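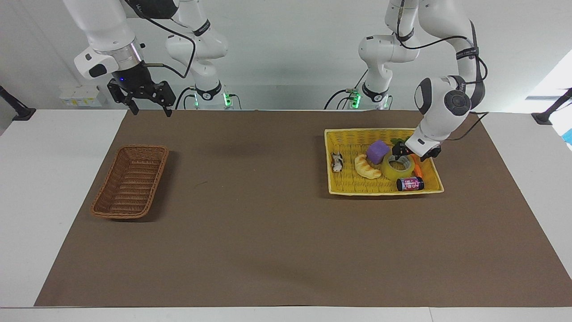
One reader of the last column objected that sorting small things into open baskets only moves the mess from the tabletop into a container, and that a drawer with dividers would settle the matter for good. The objection is fair as far as it goes. I still think it is wrong for most work tables.

A divider fixes the size of each category on the day you buy it. The Lehner insert I used for 2 years had 11 compartments, and by November four of them held things that did not belong together. Tape is the usual offender. A roll is too wide for the pen slot and too flat for the deep one, so it ends up on top, and the drawer stops closing.

A wicker tray has no opinion about width. Its limits are depth and load. Past a certain depth, items stack and the lower layer goes out of use. My rule is a single layer, with every item reachable without lifting another. The Zirnus tray I have now is rated for 300 grams more than I ever put in it, so load is not the constraint.

The second basket matters more than the first. It should start empty and stand on the same surface, within arm's reach. Sorting from one container into another takes one motion per item. Sorting onto a bare table takes two, and the table has to be cleared again afterward.

Sorketti sells a divided version of the same basket for 200 crowns more. I would leave it on the shelf. A sheet of brown paper under both baskets does more good, and it can be replaced when it tears.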